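Budgeting for a second arm - are spare grippers worth it?

stesa_bench
Evening all. We've been given a go-ahead to plan for next September and I'm trying to put together a sensible list before anyone changes their mind! We already sort and pack small stationery on the bench, and the question is where the money goes first. I've roughly 4,000 left after the arm itself, and Brukberg want 300 for each spare set of fingers. 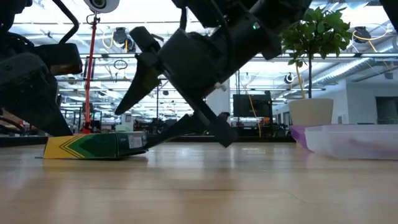

My own feeling is that I'd like two spare sets on the shelf from day one, and then a better camera stand with whatever is left over. Am I being daft?

galtetetti
Not daft at all, but I'd start with one set. We bought 6 in our first year, bless us, and most are still in their bags. Put the difference into cables and a decent service plan, you'll be so glad of it.

Ama Atinga
I'm going to disagree (kindly, I hope). Our supplier took 15 weeks to send a replacement, and we sat there all that time packing crayons by hand. Two sets is cheap next to that - and do ask Zakaria for a quote as well, they were lovely with us over delivery.

galtetetti
15 weeks is dreadful, I'll grant you that. I'd still want the delivery time in writing before buying two of anything.

stesa_bench
Thank you both, that's really helpful. I'll ring Brukberg in the morning and ask about delivery, and I'll put two sets down in pencil for now. Does anyone have a view on mounting the camera to the table or to a separate stand?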